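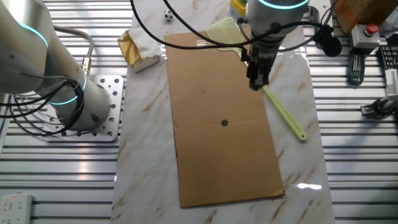
Primley, March

Granow Workshop Notebook, entry 81
Subject: tabletop items, sheet material and storage

The marble-patterned top remains in service on the rail platform. It was wiped down before the morning session with a damp cloth and dried by hand. Staff are reminded that the brown veining in the pattern makes small crumbs and tape scraps difficult to find by eye. Please pass a flat hand over the surface before placing anything on it.

The cardboard sheet in use has a faint crease across the middle and a small dark round spot. Both are accepted for the present. A creased sheet can lift slightly along the fold, and a thin handle lying over the fold may then rest higher than it would on the bare top. Colleagues comparing notes between sessions should therefore write down whether the swatter was on the sheet, on the marble, or partly on each. The last case has been the most common, with the mesh head on the cardboard and the handle running off it.

The fly swatter is the pale yellow-green plastic one. It has a long, thin handle with a hanging hole in the rounded tip, and it should be hung by that hole when the table is cleared. Two earlier swatters from the same cupboard were stored flat under a carton of Garba packing paper and took on a bend that did not come out. One has been discarded. The other is in drawer 8, marked with red tape, and should not be returned to the table.

The color of the swatter was discussed again. On brown cardboard the handle is easy to follow. On the marble pattern it is paler against the background, and Fongchan Saithong has asked whether a darker one should be purchased. No decision was made. The present item stays until the end of the month so that the notes remain comparable.

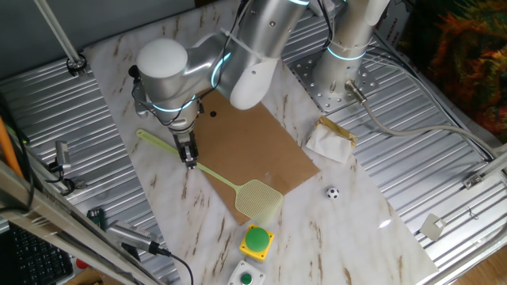
Photo: Fongchan Saithong, Granow, Primley

Small items were reviewed next. The black-and-white soccer ball is the miniature one and rolls readily. If it is bumped while other items are being set down, return it to a clear part of the marble and record the new position. It should not be propped against the cardboard, as the edge of the sheet is soft and will begin to fray.

The white tissue in its gold wrapping is crumpled and may be left that way. Pressing it flat between sessions changes its shape each time and gives no benefit. If it tears, replace it from the supply cupboard and enter the replacement in the stock book under Sundries. Gold material that has come loose should go in the dry waste, not in the paper bin.

The two button boxes, the yellow one with the large green dome and the white one with the small green button, sit close together toward one edge of the top. They are to be cleaned with a dry cloth only. The supplier's sheet from Fivuvance advises against solvent on the housings, and the household spray kept by the sink is to be treated as solvent for this purpose.

A question was raised about the number of articles left out at one time. The general view was that the table is usable as it stands, but that the cardboard takes up the middle and leaves the smaller things to be fitted in near the edges. A smaller sheet may be tried. There is a stack of offcuts behind the door, and the cutting mat is free in the afternoons. Anyone cutting a new sheet should round the corners slightly and mark the length in pencil on the underside.
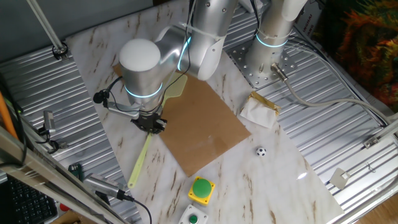
Fly swatter over the cardboard sheet, with the ball and tissue to the right.

The angle of the sheet was considered last. It has been placed both in line with the top and tilted across it. Either position is acceptable, provided that it is entered in the notebook. "As before" is not a sufficient entry — three pages from last month cannot be matched to any layout for this reason.

Stock and storage
Cardboard, brown: 11 sheets on the lower shelf. Keep flat, with nothing on top.
Tissues: one box open, one sealed.
Labels: a roll of 300 received from Garba. Adhesive leaves residue on plastic, so use on drawers and cartons only.
Swatter: hook beside the cupboard, hanging hole uppermost.
Ball: small tray, with the lid closed.

Outstanding
Fongchan Saithong to obtain a price for a darker swatter of the same length. Trial of the smaller sheet to be entered under a separate number. The hook beside the cupboard is loose and requires a longer screw.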